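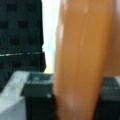 Close up, orange-brown with a good shine.

December, workshop notebook, rabbit room hay racks

Started after the morning feed and stayed at it until 4 in the afternoon, far longer than I meant to, but I got absorbed and the bunnies were good company through the wall. Picking up from the last entry: the old wire racks are coming off the pens for good. We had another dewclaw snagged last week (she's fine, hopping around and very cross about being checked), and I don't want to wait for a worse one.

The new racks are the slatted kind from the Lorkemham drawings, with the gaps made narrower. Theirs were drawn for the big lop breeds and our little ones can get a whole nose and half a cheek through, which looks adorable and wastes hay like you wouldn't believe. I cut the spacers down and put together 3 racks today, all untreated pine, edges rounded over and sanded until I could run a sock along them without it catching. Please do the sock test on yours too!

Hay: each rack holds 500 grams if you fluff it and 800 if you really push it in. Don't push it in. I tried it on the bonded pair by the window and they pulled at it for a minute, gave up and went to lie in the litter box, poor things. When I loosened it they were back in no time. I used the Figueiredo second cut for this because it was the bag already open. The first cut is stalkier and may hang up in the gaps more, so somebody should try that before we make the rest.
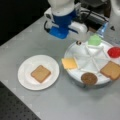 Mounting was the fiddly part. The Mollex clips fit the older pens nicely, but on the newer panels they slide sideways as soon as a rabbit leans on the rack, and of course every rabbit leans on the rack. I ended up turning the clip so the lip faces in and putting a second one underneath. Solid now, though you need small hands to get it off for cleaning. I have medium hands and said some words.

Height matters more than I'd thought. With the bottom slat level with the top of the litter box they eat sitting down, comfortable as you please, and the dropped bits land in the box where we want them. I set the third one a bit higher for the big gray doe and she stretched up happily enough, but our old fellow with the stiff hips would never manage it. His stays low, and I've put a pencil line on his panel so it goes back to the same place after scrubbing.

One more worry, for whoever is on nights. The doe has started chewing the left upright. It's plain pine and she's welcome to it, but look for splinters when you top up, and check that the screw head isn't showing. I sank it deep and I'd still rather know.

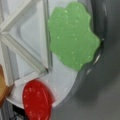
To do next

Order more clips. The box of Relico screws still has 56 in it, plenty for the next batch, so leave those off the list.

Try the first cut hay in the window rack, loose, and write down what's on the floor in the morning.

Cut the remaining spacers. The jig is on the shelf over the bench with blue tape on it, and please leave the tape on, it's my zero mark.

Move the water bowl in the end pen to the other side. The new rack drips hay straight into it and I fished it out twice today.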